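January
By the Pappas home tips page

Working with a helper arm in small rooms: tips after one season with the Skeltia kit

Several readers wrote to ask if a robot arm is of any use for household dusting, and if the Skeltia kit from Fliltar is worth the rent. We rented one from the tool counter in Nirdale, for 75 dollars a week, and kept it for longer than we planned. These are our notes, with the mistakes included.

What is in the box

The kit is an arm with two black fingers, a small camera at the wrist, a rolling base, a tablet and a bag of soft pads. There is also a thin folder of instructions, which is correct but written for people who already know the arm. Read the page on parking the arm before you plug in anything. We did not, and the first morning was spent with the arm stretched across the doorway so that we had to step under it to get coffee.

The base needs a flat place. On vinyl or tile it stands well. On a thick rug it leans a little, and this little becomes a lot at the end of the arm.

Look before you wipe

The best habit we learned is to make one slow pass with empty fingers. No cloth, no pad, only the camera. You see on the tablet where the arm can reach and where it becomes nervous. It also gives you a chance to find small marks which you can't see from the floor, and to decide which are dirt and which belong to the paint.

With a patterned finish this is not easy. On a sponged or marbled wall a darker spot can be part of the pattern, and if you rub it for long you will have a clean circle that looks worse than the spot. Try first with a dry pad in a place behind a door. If the pad stays clean, leave the spot in peace.
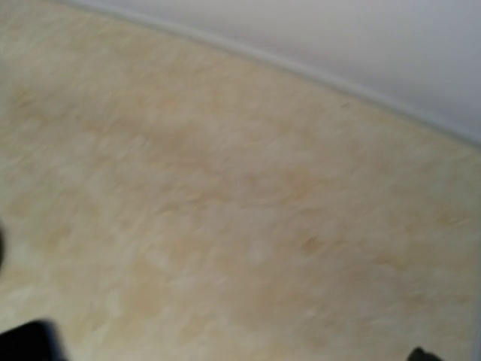
Wrist camera view near the ceiling line. The mottled tan finish makes small marks hard to judge.

The picture on the tablet gets soft when the arm is moving. Do not judge a wall from a moving picture. Stop the arm, wait until the tablet shows the green corner, and then look. In the menu there is a setting named "pause at each stop". It was off in our kit and we recommend to turn it on for any painted surface.

For high places:

Raise the arm first, then bring it near to the wall. If you do both together the fingers come in at an angle and one of them arrives before the other.

Keep the speed at 18 or lower on the tablet scale. The folder says you can go up to 60, but this is for open tables. We tried 60 one time near a bookshelf, and one time was enough.

Work along the line of the ceiling and not across it. Use the dry pad there, because a wet one can pull color from the wall onto the white. If your ceiling is flat paint, do not touch it at all with the pads from the bag. They leave a shine.

Take down curtains and anything hanging on strings. The arm does not understand strings.

Corners and baseboards

Low corners are where the kit earned its rent for us. It is hard for the knees to clean there by hand, and the arm does not complain. But a corner is also the place where a finger can catch, above all if you have metal trim. Run your own hand along the trim before the work and feel for a raised edge or a screw that stands out. Press back what can be pressed back. A gap at the foot of the corner should be cleaned with a dry brush, by hand. A pad only pushes the dust deeper.

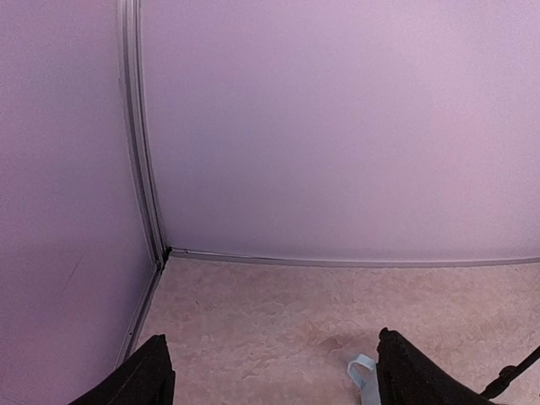

Checking a low corner with nothing between the fingers. Gray trim meets at the floor, with a small dark gap at the joint.

Some more notes for low work:

Start at the corner and go out. When we started from the middle of the wall, we brought all the dust to the corner and had to do it again.

Watch the cable. In low positions it comes closer to the floor, and the rolling base can go over it. We use a piece of soft cord to tie the loose part to the base – not too tight, the wrist must be able to turn.

Lift small things from the floor before you begin. The camera sees them, but when the fingers are low they hide part of the floor from it, and the tablet will not warn you.

Vinyl with a marbled pattern hides crumbs very well. Sweep first. A crumb under the pad makes a scratch.

Old scuffs on a smooth colored panel: use a white eraser in your hand. We tried to let the arm do it with the eraser in the fingers, and the pressure was different at each pass. Maybe a more patient person can do it.

The pads

There were 16 pads in our bag. They can be washed, even if the folder does not mention it. Cold water, a little dish soap, dry them flat. Not in the dryer – two of ours became hard as toast. If you lose some of them, cut new ones from an old cotton towel and fix them with the rubber rings from the kit. The towel pads are better for baseboards than the original ones, in our opinion, and the original ones are better for walls.

Put a mark on the pads for low work with a laundry pen, and never take them up to the walls again.

Is it worth the rent?

For one room, no. The time to set it up is longer than the time to clean with a cloth on a stick. For an empty apartment between two renters, or for a person who cannot bend or climb, we would say yes, if somebody is there to move the base from wall to wall. The arm does not move itself to the next room, although the drawing on the box gives this impression.

We would like a longer cable, and a quieter sound when it parks. The tablet also forgets your speed each time you switch it off, so look at this number every morning before the first pass.

Returning the kit: empty the pad bag, wipe the fingers with a dry cloth, and fold the arm with the wrist inside. The counter in Nirdale asks a cleaning fee if there is tape glue on the base. Rubbing alcohol removes it, put on the cloth and not directly on the base.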